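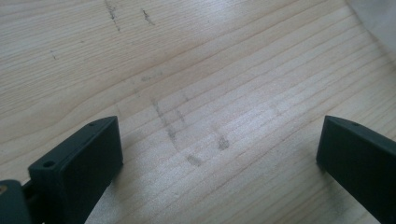
June 4, 2020. Second wash test on the Femier cottons, for the quilt backing. Same 13 squares as in April, all cut from the bolts Jodine left with us, prewashed this time and pressed before measuring. Marked up on the pale wood table, where the fine grain lines run at a slant, so squaring by eye is no good there. Use the ruler and the mat. The navy still bleeds. Color catcher came out gray-blue after one wash. The rust and the cream are fine together.

Shrinkage is worse along the length than across. A 620 mm strip of the cream lost enough that I would not cut any backing to size before washing. Batting was the Covinance cotton blend, no trouble with it, though it sheds lint on dark thread. 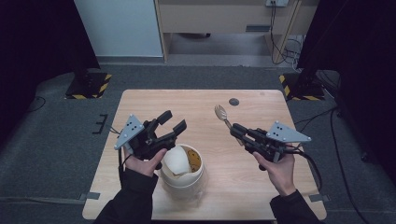

At the table, white cup and both grippers.

Quilting lines at 176 stitches per test strip looked tight and puckered near the binding. Dropped to a longer stitch and the pucker mostly went away. Changed the needle at the same time, which I should not have done, so repeat with the old needle.

Dela Peña order: 221 binding clips short on the last delivery, email sent. Still to do: navy with vinegar rinse, navy with hot wash, label the leftover squares.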